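# "The cup is easy until there is coffee in it"

*10 Aug 2023*

The engineer I came to meet in Preltham asked me not to print her name. Her employer, Truvmont, makes small parts for packing machines, and she would like to keep her opinions separate from its catalog. For the last year and a half she has been working on a different question: can a machine do the small jobs in a home or in a shop which a person does without thinking?

"My short answer is no," she told me. "My long answer is, some of them, on some days, if you prepare the table well."

We sat down in the kitchen of the Truvmont office, where she made tea and apologized for the biscuits. She came to this work from the shop floor. For six years she was responsible for a line which closed boxes, and she still compares everything with that line. It did one thing, she said, and it did it the same way on Monday morning and on Friday night.

"A box line never meets a surprise. If it meets one, it stops, and a man comes with a key. In a home everything is a surprise. The sugar was on the left yesterday, today it is on the right. Your mother has bought another brand. The bag is half open."

Her project has the name Stan. I asked if it is short for something and she said that it is not. Since February the team has kept a record of every attempt to pick up, move or put down an object. When we spoke, the record had 1,107 attempts in it. Of these, 584 were finished without any help from a person.

"So it is a little more than half. My director was pleased and I was not. Imagine that you have a waiter who succeeds with a little more than half of the cups."
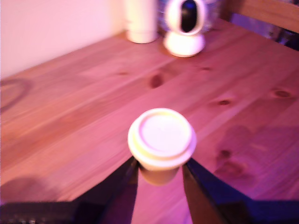

Cups are a subject to which she returns often. A paper cup with a lid is light and it has a simple shape, but its wall is soft. If the fingers press too much, the lid can come off. If they press too little, the cup slides down. A person feels this difference in the skin and corrects it before he knows about it.

"With an empty cup we do quite well now," she said. "The cup is easy until there is coffee in it. Then the weight is different, and the weight also moves. I would not yet stand next to it in a white shirt."

I wanted to know which chore she would give to a machine tomorrow. She thought for a long time about this – I had the time to finish my tea.

"Clearing a table at the end of the day, in a café which is already closed," she answered. "No one is in a hurry. If it needs four minutes for one cup, let it need four minutes. The mistake is to begin with the lunch hour."

The lunch hour is what the customers ask for. A chain of cafés called Trandora visited the team in the spring, and its people wanted a machine which can clear, wipe and set a table while guests are waiting. The engineer showed them the record and the failed attempts too. They were polite, she said, and they have asked to come again next year.

She is more careful about homes. Many people imagine a helper which folds the shirts and empties the dishwasher, and she understands why, as she has two children and a dishwasher herself. But a café has maybe thirty kinds of objects. She once wrote down everything in her own kitchen which can be lifted with one hand. She stopped at 117, and the drawers were still closed.

"And it is not only the number. There is the big thing next to the small thing. The gripper which is good for a mug is too wide for a small peg. For the small peg you must come down almost to the table, and then one finger hits the wood, or the cable touches something. Half of my week is cables."

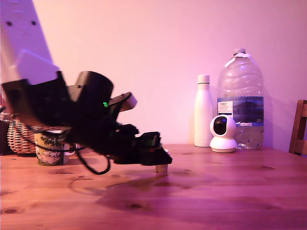

I asked whether better software will solve this. Partly, she said. The software has improved faster than she expected, and she is glad to admit it. The hands have improved slowly. A finger with a good sense of touch costs roughly 2,000 dollars in her estimate, and it does not like water, flour or sugar. In a kitchen it will meet all of them before breakfast.

There is also the question of who cleans the machine. On the shop floor it was in the schedule, every second shift. "At home who will do it? You will do it. So you have given away one chore and you have received another one."

She does not want to sound bitter. Two years ago, she reminded me, the team could not lift a cup at all unless its place was marked on the table with tape. Now the marks are gone. She expects that in five years a machine will clear tables in ordinary cafés at night, slowly, and that guests will never see it. About the shirts she did not want to make any forecast.

Before I left, I asked her what she does when an attempt fails for the tenth time in one afternoon.

"I put the thing back on the table," she said, "and I write down number eleven."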